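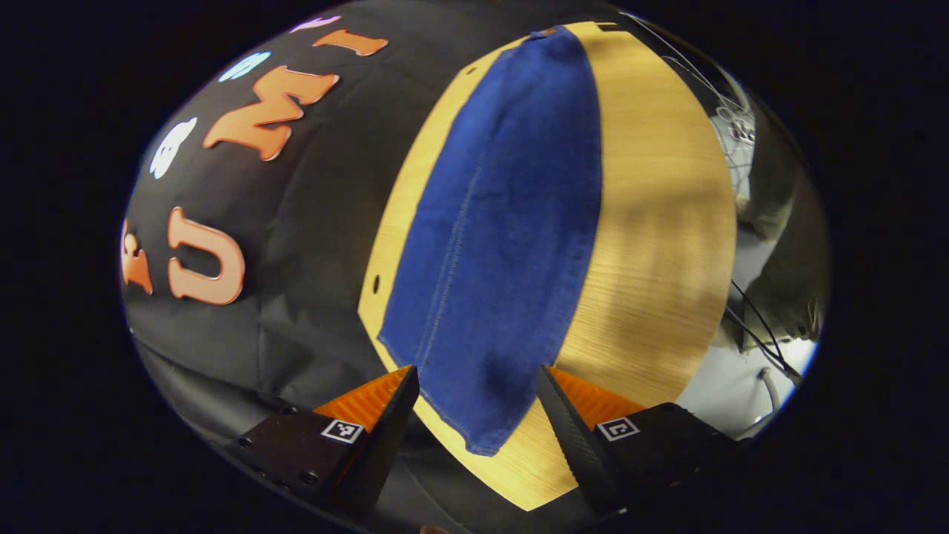
Clive Wragg wrote in to say that my last post had the transfer window wrong: on the Plistavdale buses it starts at the first tap, and a late bus eats into it. He is right, and I have corrected the post.

Home | Routes | Tickets | Archive | Contact

April 12, 2022

His note made me go back and test the rest of the fare rules with my own card. I rode the Flokutik tram from the depot end to the Jelínek stop, changed to the number 23 bus, and kept the printed receipts from both validators.

The tram validator writes the start time to the card. The bus validator reads it and compares it with its own clock. On my trip the two clocks differed by more than a minute. If you change close to the limit, that gap can cost you a second fare, and the driver has no way to cancel it.

The window is 30 minutes on a single ride. With a day pass the limit does not apply, but the first tap still has to be on a working validator. A tap on a dead one leaves no record, and the pass stays inactive until the next vehicle.

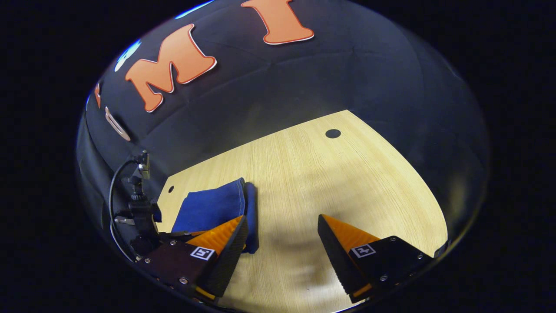 Orange letters M and I on black fabric.

Balance is a separate matter. The card holds up to 900 in stored value, and the Grorkivero machines refuse any top-up that would push it over. They do not offer a smaller amount. You have to cancel, work out the difference and start again. Online top-ups sit in a queue until the next tap, and the ones not collected in 360 hours go back to the bank account they came from.

I had one of those returned in November. The refund came through without a reference number, so it took me a while to match it with the payment.

Still open: whether a tap at the Jelínek platform reader counts as a first tap if you then leave on foot. The posted rules cover boarding only. I plan to try it with a nearly empty card and will add the receipt here.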